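Clovton Grip Planner 3 – grasp planning and perception software for two-finger grippers
From Altelik. Current release 3.2, for Linux workstations.
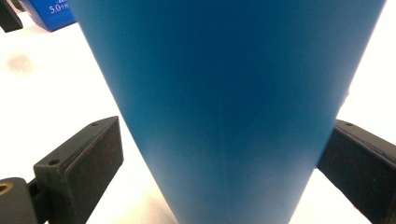
Annelies Ortner wrote to us after her trial period that tapered parts were the reason she looked for new software at all: "Our old planner closed the fingers at the widest place it could find, and then the part squeezed itself out. With Clovton I set the wall angle limit one time and I did not touch it again." She also asked that we make the angle limit easier to find. In release 3.2 it is on the first settings page.

What the software does

Clovton takes the picture from a wrist camera, separates the object from the surface and from its neighbours, and proposes where the two fingers should close. It is made for plain, smooth objects without print or pattern, where many programs lose the edge. Sloping sides are handled as their own case. The planner compares the slope on the left and on the right, and it refuses a grasp if the fingers would meet the object at too different angles.

Bright tables are a common trouble. If the white surface is overexposed, the edge of the object becomes soft and the outline moves by a few pixels. Clovton estimates this shift and shows it as a band around the outline, so the operator can decide if the light must be turned down.

What you receive

Grip Planner, with a licence for one workstation
Outline Viewer, for checking recorded grasps step by step
Calibration tool for finger position and camera angle
Python and C++ interfaces
Library of 418 sample grasps, of which 54 are failed ones with notes

Technical data

Planning time: 70 milliseconds per proposal on our reference workstation
Recorded grasps per project: up to 1,000 (no limit with the Truvier storage add-on)
Grippers: parallel two-finger types, finger shape imported as a mesh file
Camera: colour, wrist mounted. Depth is optional.
Output: gripper pose, opening width, approach direction, confidence value

Please note

The finger mesh must match the fingers you really use. If you have changed or filed them, measure again before calibration. Transparent objects are not supported in this release – we are working on it and hope to have a first version in June.

Licences and support

Licences are sold per workstation and include one year of updates. Schools and universities can ask for the teaching licence, which has the same functions. Support is by email in English and German. For a trial key, please write to Siriporn Rojanasak at the Altelik sales desk and name your gripper model and your camera.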